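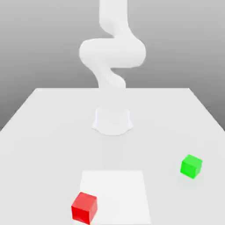
White arm on a gray tabletop, rendered

Which gray for a desk top that has to live with white walls?
Posted by Widad Saab, December 22, 2019

I'm repainting an old desk in my home office in Clerkberg. The walls are white, the trim is a different white (previous owner, long story), and I want the top to be a pale gray. I have now brought home 9 sample cards and they have all turned blue, purple or, in one case, a sort of wet-cement green the second they came through the door. The window faces north. The desk is solid wood with an old varnish on it that I have scuffed up with 200 grit sandpaper and a fair amount of resentment. What do I buy, and does it need a topcoat? I write on this thing and put mugs on it.

Qusai Obeidat
North light is blue, so your grays go blue. Get one with a bit of yellow or brown in it, the kind that looks like dirty putty on the card. It will look gray on the desk. Paint a piece of scrap board with two coats and leave it lying flat where the desk goes, then look at it in the morning and again with the lamp on. Cards held up against a wall tell you about walls.

Old varnish wants a bonding primer first. Scuff, wipe off the dust, prime, wait overnight, then two thin coats with a foam roller. And yes to a topcoat, water-based, in matte or satin. Oil-based goes yellow over pale colors and you'll be back here in September asking about beige.

The part people skip is the wait. Dry to the touch is one thing, but I'd give it 18 days before you set a mug on it. I gave mine four and now own a desk with a permanent ring and a small piece of a phone bill.

nseir_dad
just use white? then it matches one of your whites anyway

Widad Saab
Which one, though. Going with the putty. The scrap board is on the floor by the window and the cat has already walked across it, so I'm calling that the durability test.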